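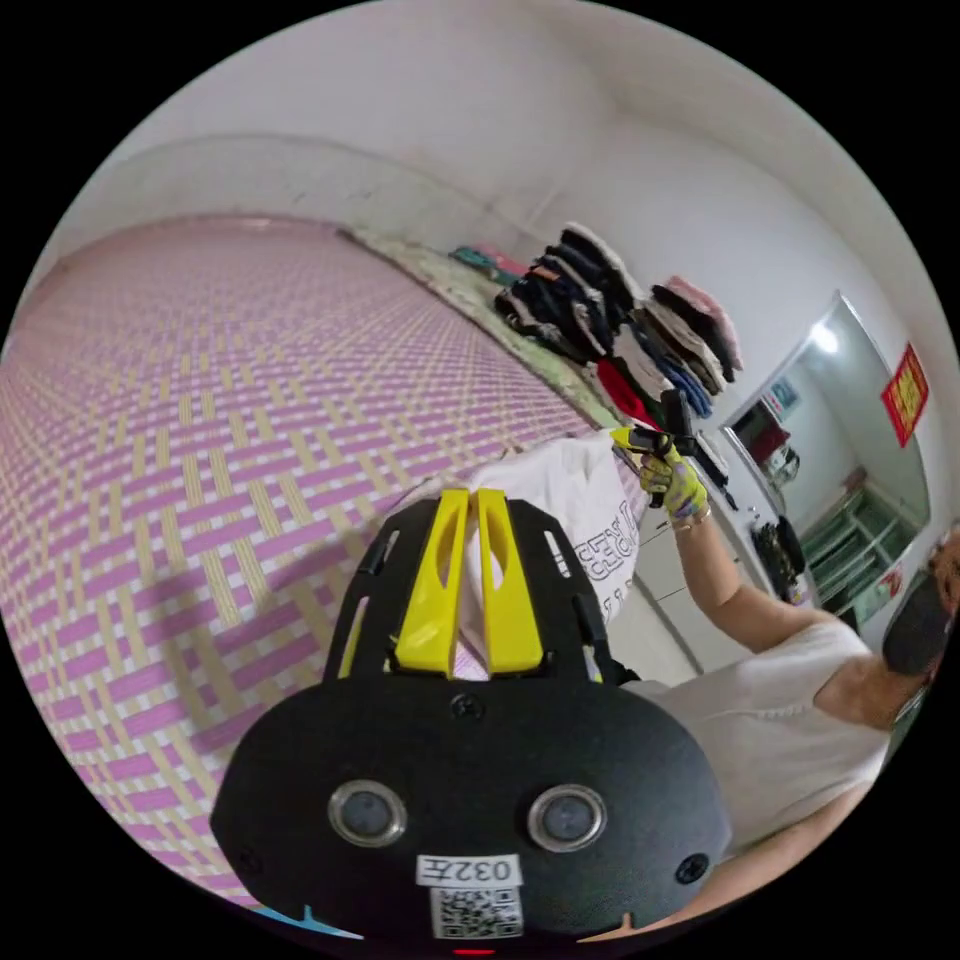

Small thread about the clothes pile. I started it on Monday, June 29, 2026, and I want to write it down so I remember how I did it.

The pile was in the corner, against the wall, on top of everything since winter. Black, gray, white, blue, cream, one red. It was folded once, I promise. Then I took one thing from the middle, and another one, and you know how it goes.

First rule I gave to myself: only work on the mat. The woven mat is my table, my shelf and my border. What is outside of the mat does not exist today.

I bought this mat in 2020 from Smadi, the small shop near the bus station in Edolis. It is pink-purple and beige and it hides dust very well. Maybe too well. When I shook it last time I was surprised.

Second rule: soft bags, no boxes. Boxes look nice but I have no place for them when they are empty. A cloth bag I can fold and put inside another cloth bag.

The white one with the big black letters is my favorite. The fabric is thin, but it takes more than you think. Thin things go in it, T-shirts and summer pants. For sweaters it is no good, they fill it right away and then you can not close anything.

A question I got many times: roll or fold? For bags I roll. For the pile I fold. A pile of rolled clothes falls down in the night and you wake up from it.

Jeans at the bottom, always. I made the mistake to put them on top in December and everything under them came out with lines like a map.

The pink caps or hats I still don't know. If I put them under the clothes they become flat. If I put them on top they slide. Someone told me to put one cap inside the other and fill the last one with socks. I will try it this week.

The red one stays. I wear it maybe two times in a year, but every time I am happy that I have it. I don't follow the advice about one year without wearing.

What goes away: everything with a tired collar, and the black pants that I keep "for painting". I don't paint.

There is a drop-off point from Plakell on my street, open until five. They take clothes if they are clean and the bag is closed. Shoes they take only in pairs – fair enough.

Someone asked about the closet. Yes, I want one. I looked at a narrow one from Fallimo, it costs 204 and the delivery is 37 more. For this money I can live with the pile a little longer.

Also the wall in that corner is not straight, so I am afraid a closet will stand with a gap behind and all my socks will go to live there.

Next is the blanket along the wall. It needs a wash, but the line is full until tomorrow. I continue after that.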